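Stop Buying Robot Arms That Already Work

I have been building small robot arms for long enough that people at parties have started asking me which one to buy for their kid, or their retired dad, or themselves (it's usually themselves). And for a long time I gave the safe answer, which is to get the nice assembled one with the warranty. I don't give that answer anymore. I think the assembled ones are a bad deal for almost everybody who wants one at home, and I'd like to make the case properly instead of shouting it over somebody's guacamole.

My first arm was an Odirix. It came in a box with foam cut to its exact shape, and I loved that box. I plugged the thing in, opened the app, and it waved at me. I made it wave at my family. I made it pick up a foam cube and put the foam cube down, and then I had pretty much seen the show. When I wanted it to do something the app didn't have a button for, I found out that the case was glued, the servos spoke their own private language, and the forum was one long list of people asking the same question I had. Then a gear stripped in the shoulder. A replacement shoulder cost more than half of what I paid for the arm, and you had to mail the whole thing in. It's on a shelf in my closet, still in the foam. Beautiful box!

The arm I use now is a Prothero, which is a set of files and a parts list and a build guide with a couple of steps in the wrong order. You print the parts, you buy six servos, you spend a weekend swearing at very small screws. I printed most of mine at Stormont, the shared workshop across the river from me, because the printers there are better than the one I have at home and somebody else keeps them clean. The long parts took three tries. The first forearm warped, the second one was fine until I stepped on it, and the third one is the one I've got.

So it isn't pretty, and the cable routing is something I keep meaning to fix. But I know what every piece of it does, since I put every piece of it there, usually twice. When it makes a bad noise I can tell you which joint it's coming from with my eyes shut. That is worth a lot more to me than a smooth white shell and an app that waves.

I'll be fair to the other side, because I have friends on the other side. The big complaint about printed arms is that they're sloppy, and they are. Mine has play in the elbow that I can feel with one finger. Ask it to go to the same point 20 times and you'll get a little cloud of points. If you need to place tiny parts on a circuit board, please don't come to me, go spend the money. But look at what people want these things for at home. They want to teach it to pick up a cup. They want to learn how the motion works, or try out some learning code they read about, or see if they can get it to hand them a screwdriver. A cup doesn't care about a millimeter.
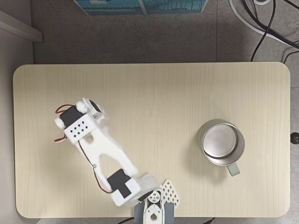 The arm swinging out over the table, with the steel mug off to the right.

I've spent an embarrassing number of evenings on mugs, and I'd argue the mug is the best teacher in the whole hobby. A foam cube forgives everything. You can grab it crooked, squash it, drag it, and it still goes where you want. With a mug you've got a round wall and a handle sticking out of one side, and now you have to decide if you're going for the rim or the handle, and from which direction, and how hard. Every one of those decisions shows you something about your own arm. Going for the rim showed me my wrist was mounted a few degrees off. Going for the handle taught me that my fingers were too fat, so I redrew them skinnier with a rounder tip and printed them again that same night for pocket change. On the Odirix I would have been writing to support.

That redraw is really my whole argument, if you want the short version. Being able to change the thing at 10 p.m. on a whim is the hobby! The grabbing is just how you find out what to change next.

Now, the money. People assume the kit route is the cheap route, and I want to be straight about it: it's cheaper, but less than you'd think once you count the second set of servos (you will cook one, and then you'll order spares like a squirrel). Wollier, who I get my servos from, ships them in bundles of 3, and I have ended up with a drawer of extras I can't bring myself to resell. Add a power supply that isn't scary, and decent cable, and the screws you dropped into the carpet. It adds up. I still say it's the better buy, because at the end of it you own an arm you can keep fixing, and the drawer is part of the arm.

And the time. Yes, it takes a lot longer. My build ate most of July. If you have a school demo coming up, or you're buying for somebody who has no interest in screwdrivers and only wants to write code, then get the assembled one and don't feel bad. I mean that. I know a few people who do wonderful things in software and would sooner eat a servo than calibrate one.

What bugs me is that the assembled arms get sold to beginners as the easy way in, as if the building were a chore standing between you and the fun. I came in that way and I nearly left that way too. I had an expensive waving machine and no idea how it worked, and I figured robots just weren't my thing. It was only when I saw a half-finished Prothero on a bench at Stormont, with its motors hanging out and a strip of tape holding the base down, that I thought, oh, I could do that.

If the companies want my money back, they could make it pretty easy. Use screws where there's glue now. Publish the drawings for the parts that wear out, and sell me one gear when I break one gear. Let me talk to the motors without going through your app. I'd happily pay extra for an assembled arm that came apart – I might even buy two.

Until then, when somebody asks me at a party, I tell them to find out where their nearest shared workshop is and what night the printers are free. Then I tell them to order one more servo than the list says.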